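件名: Re: [utsuwa-gohan] 夏の持ち寄り会の献立と、白いお皿のこと
差出人: Santosh Sachdeva
日付: 2024年4月27日

みなさま、こんばんは。Santoshです。

返信がすっかり遅くなってしまいました。先日いただいたメール、台所で煮物の番をしながら三回も読み返していたのですが、いざ書こうとするとあれもこれもと書きたいことが出てきて、結局この時間です。長くなりますので、お茶でも淹れてからどうぞ。

> 8月の持ち寄り会ですが、そろそろ献立の相談を始めませんか。
> 去年は煮込みが三つ重なって、おいしかったけれど食卓が
> 茶色一色でした(笑)。今年は冷たいものを中心にして、
> 器も少し考えてみたいです。
> それと、Santoshさんが前に作ってくださった豆のサラダ、
> 分量を教えていただけませんか。家で真似してみたら
> なんだか水っぽくなってしまって。
> あと、Amelの角皿とStrazdsの丸鉢、どちらを買おうか
> ずっと迷っています。ご意見ください。

茶色一色の食卓、よく覚えています! うちの娘など、いまだに「あの茶色い会」と呼んでいます。でもあの牛すじ、本当においしかったですよね。冷たいものを中心にというご提案には大賛成なのですが、一つくらいは温かい煮込みが残っていてもいいなあと、ひそかに思っています。

では、ご質問の順にお返事します。

1. 豆のサラダの分量

ひよこ豆は茹で上がりで500グラム使います。乾いた豆から戻すときは前の晩から水につけて、指でつぶれる少し手前で火を止めてください。水っぽくなるというお話、たぶん茹でたあとの湯切りだと思います。私はざるにあげてから、布巾の上に広げてしばらく放っておきます(その間に玉ねぎを刻んで、たいてい涙で何も見えなくなります)。

きゅうりは種のところをスプーンでこそげてから角切りにして、塩をひとつまみ。これもぎゅっと絞ります。トマトは食べる直前に入れてください。早くから混ぜてしまうと、どんなに豆の水を切っても台なしです。

味つけはレモン一個分の汁、塩、炒ったクミンを軽くつぶしたもの、それに青唐辛子を一本。油は大さじ二杯もあれば足ります。母はここに生の青いマンゴーを刻んで入れていましたが、こちらではなかなか手に入らないので、私は酸っぱめの林檎で代用しています。これがけっこう合うんですよ。香菜が苦手な方がいらしたと思うので、当日は別の小鉢に入れて持っていきますね。
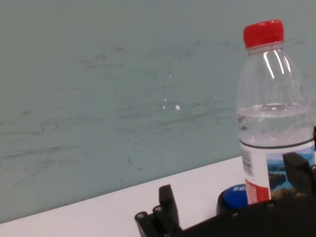
2. 角皿か丸鉢か

これは悩ましいですねえ。両方持っている者として、思うところを正直に書きます。

Amelの角皿は、盛ったときの見栄えが抜群です。卵焼きを三切れ置いただけで、なんだか料亭のような顔をしてくれます。ただ、汁気のあるものには向きません。縁がほとんど立っていないので、豆のサラダなどは運ぶ途中で豆がころころ逃げていきます。私は一度、玄関で盛大にやりました。

Strazdsの丸鉢のほうは、地味といえば地味です。でも深さがちょうどよくて、素麺でも和え物でも果物でも、何でも受け止めてくれます。内側の釉薬が少し青みがかっているので、きゅうりや豆腐がとてもきれいに見えますよ。重ねてしまえるのも、うちのような狭い食器棚にはありがたいところです。

一枚だけ選ぶなら、私は丸鉢をおすすめします。持ち寄り会のことを考えるとなおさらです。角皿は私のをお貸ししますから、まず使ってみてから決められてはいかがでしょう。

ちなみに丸鉢は、Trirwoodの二階の奥の棚に一つだけ、縁に小さな釉薬の飛びがあるものが795円で出ていました。
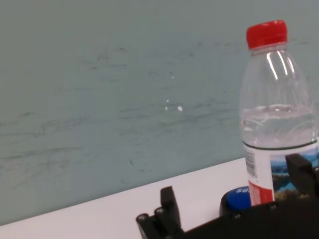
買おうかどうか棚の前で行ったり来たりして、結局その日は箸置きだけ買って帰ってきたのですが、帰りのバスの中でもう後悔していました。飛びといっても針の先ほどのもので、私などはかえって愛嬌があると思うくらいです。もしお近くへ行かれることがあったら、まだあるかどうか見てきていただけるとうれしいです。あなたが買ってくださっても、もちろん恨みません。

3. 献立の案

たたき台として書いておきますので、どんどん直してください。

・豆のサラダ(私)
・冷やし茄子の生姜醤油
・鶏の酒蒸し、胡麻だれ
・とうもろこしの冷たいスープ
・温かい煮込みを一つだけ(早い者勝ちということで!)
・すいか、または寒天

こうして並べると、緑、紫、白、黄色、赤とそろって、去年の雪辱は果たせそうです。とうもろこしのスープは白い器に入れると黄色が映えますし、茄子は逆に白っぽい粉引のようなお皿がいいですね。寒天は型から出して切るだけでもきれいですが、冷蔵庫の場所をとるので、作ってくださる方は早めにお知らせください。

飲み物は、お茶と水があればじゅうぶんかと思います。麦茶は私が濃いめに煮出して持っていき、その場で薄めることにしましょう。
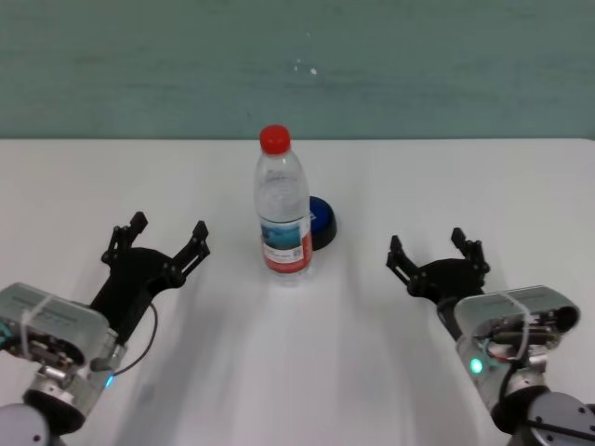 赤いキャップの水のボトル。

4. レシピの置き場所

前々からお願いされていた過去のレシピの整理、Memportに少しずつ移しています。今のところ115品まで入りました。材料の名前で探せるようにしたので、「茄子」と入れると茄子ばかりずらりと出てきます。みなさん本当に茄子がお好きですね。

分量が「適当」としか書いていないものが何品かあって(どなたとは申しませんが)、そのまま載せてあります。思い出されたら書き足してください。写真がないものも多いので、今度作られたときに一枚撮っておいていただけると助かります。

そうそう、梅の甘煮のレシピをお持ちの方はいらっしゃいませんか。以前の会でガラスの小皿にのせて出してくださった、あのとろりとしたものです。どなたが作られたのかどうしても思い出せず、探しています。

それでは、煮物がそろそろよさそうなので、このへんで。角皿は次にお会いするときに、新聞紙でくるんで持っていきますね。

Santosh Sachdeva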